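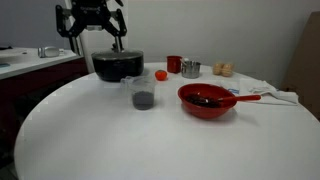 The case for a boring gripper

September 1, 2019

Most people who build an arm at home spend their first budget on the arm. I did the same, and I now think it was the wrong order. The money and the hours belong at the last few inches, where the fingers meet the object.

My build went through three end effectors in the Zodano shared workshop. The first was a suction cup, which is fine on flat cartons and useless on a cloth. The second was a five-finger hand printed from the Prelen files. It had 25 printed parts, and I spent most of December replacing tendons. The third is a parallel-motion gripper with two metal fingers, and it has needed one screw tightened.

The usual objection is that two fingers can't do enough. Kitchen objects are the standard argument: lid knobs, cup handles, spoons, fruit. I kept a log on this. Of 282 attempts with the two-finger version, 55 failed. When I sorted the failures, the larger share came from bad approach angles and a poor estimate of object height. A third finger would not have fixed either one.

Calibration fixed a good part of it. I recommend redoing the hand-eye transform after any change to the mount, including a change of bolts. The Damgaard mounting plate I use flexes slightly under load, and a small tilt at the wrist becomes a large error at the fingertip.

There are tasks this design will not do. It cannot turn a key in place or shift its grip on a pen. Someone who needs that should build a hand and accept the maintenance. For picking things up and putting them down, I would buy the plainest gripper available and put the remaining evenings into the calibration script.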